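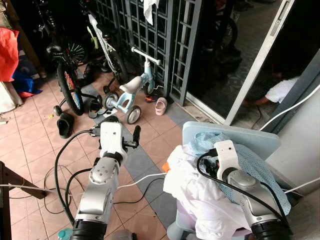
## Re: Clearing the porch before the winter coats come

Hello all,

Thank you for the answers to my question about porches. I quote the one I want to reply to:

> Before you buy any furniture, look at what stands on the floor. In our house on Clerbridge the bikes took the whole porch and we blamed the shoes. We put up the Uddin wall rail, 200 cm long, and the floor was free again. The clothes are a different problem. Clothes should never wait on a porch, they only collect dust.

I agree with the first part. The light blue balance bike is small, but it always stands in the middle of the tiles, and one must walk around it. The bigger bikes lean at the gate, so every time we want to open the gate, we have to move them first. I measured the wall beside the door and there are 300 cm free, so a rail of 200 cm would fit. My worry is the child's bike with the training wheels. Does it hang well, or do these little wheels push it away from the wall?

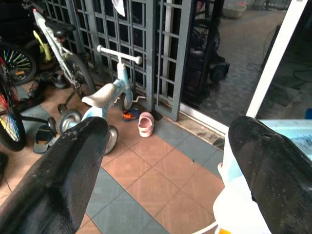

Training wheels are no trouble if you hang the bike by the front wheel, wrote Totia, but leave the balance bike on the floor, or the child will ask you to take it down ten times a day.

This is good advice and I will follow it. The balance bike will get a place in the corner, and I will mark it with tape.
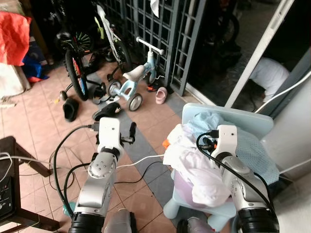 For the laundry I don't agree that it should never wait outside. Our line is in the yard, and the porch is the shortest way in, so something will always be put down there. My mistake was to give it no proper place. Now the white and pink things lie in one heap with the light blue mesh, and after a day I don't remember what is for folding and what is for mending. I think of two shelves, 63 cm wide, one for each kind.

For the shoes I looked at the Veketeo rack with 3 levels. Does somebody have it outdoors? I would like to know if the metal gets rust before I order it in November.

With kind regards,
Tibor Bognár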